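Skoston Bin Picking: Final Report
Team: Siu-ming Chuang, Noman Gondal, Hsin-yi Ko
Advisor: Conall McGrath
18 October 2018

3. Results

We made 518 pick attempts on the mixed bin. The planner timed out on 61 of them, which we count as failures, although Noman would like it recorded that the arm never dropped anything while thinking.

Soft and rounded toys went well. Clear packaging did not. The depth camera has firm opinions about shiny plastic, most of them wrong, and we spent much of February filtering out surfaces that did not exist. Retraining on 210 hand-labeled views helped a little and cost Hsin-yi her spring cheer.

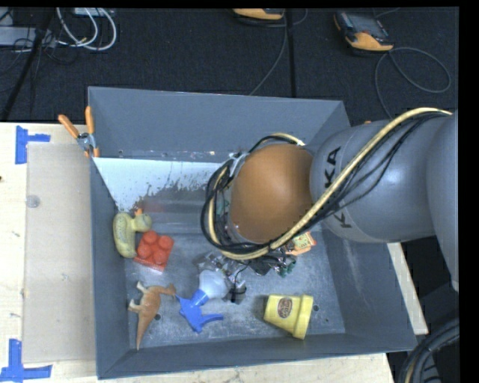
Figure 4. The arm over the mixed bin. Duck, block, dinosaur and spray bottle are in the open; most of the wrapped items are under the joint.

4. Remaining problems

Objects lying against a wall still need a better approach angle. Cable routing should be redone by someone who enjoys it. The grasp code is 1,515 lines, and the comments in it are mainly apologies to Siu-ming.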